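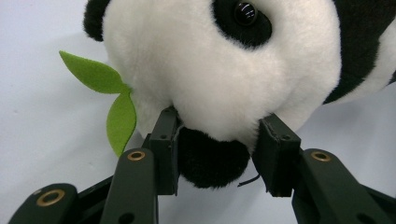
Dezső Dobos thinks toy libraries are a waste of a good room, and he told me so at length after my last column. Children want to own things, he says, and a borrowed toy only teaches them to cry when it goes back.

I love an argument like that, but come to the one in Jemville! It has 226 toys on the shelves and 43 families on the books, and on a wet morning in August the queue goes out of the door. My daughter has taken back a train set, a drum (thank goodness) and a soft panda she adored for 2 weeks, and she cried over none of them - she was too busy choosing the next one.

Yes, bits go missing, and the jigsaws are a gamble. But think what a garage in Nolemari could buy for its owners if every street shared like this. Etemora opens its own toy library this autumn, and I'll be there with a box of our old puzzles.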